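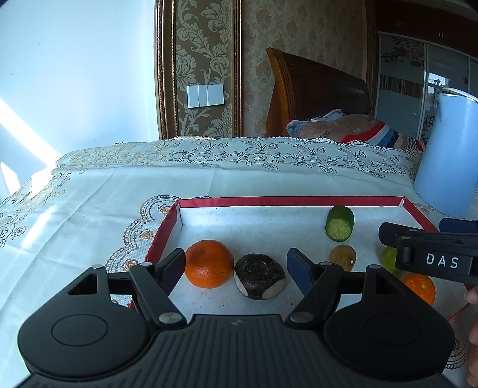

Kamran wrote to say that a shallow tray ruins fruit, and that oranges and cucumber should never sit in the same place overnight. He may be right about the cucumber. It does go soft faster next to ripe fruit.

I have kept a fruit tray on the table since July. Before that everything went into a deep bowl from Paseo, and I would find a bad orange at the bottom when it was too late to save the one touching it. With a low tray there is only one layer, so I see what needs eating.

The red one has held up fine. I wipe the inside with a damp cloth and vinegar and let it dry before anything goes back. The tablecloth is more work. It has roses and a scalloped border, and orange juice shows on the white parts. I soak it in cold water for 26 minutes — my mother's number, I never asked why — and then wash it as usual.

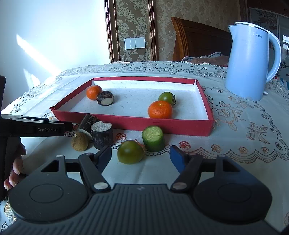
The green tomatoes go on the table too until they turn, and I don't put them in the sun. Mine took 7 days last time. Oranges I buy loose now, a few at a time, and the mandarins go first in this house anyway.

Cucumber will move to the fridge this week. Kamran can have that one.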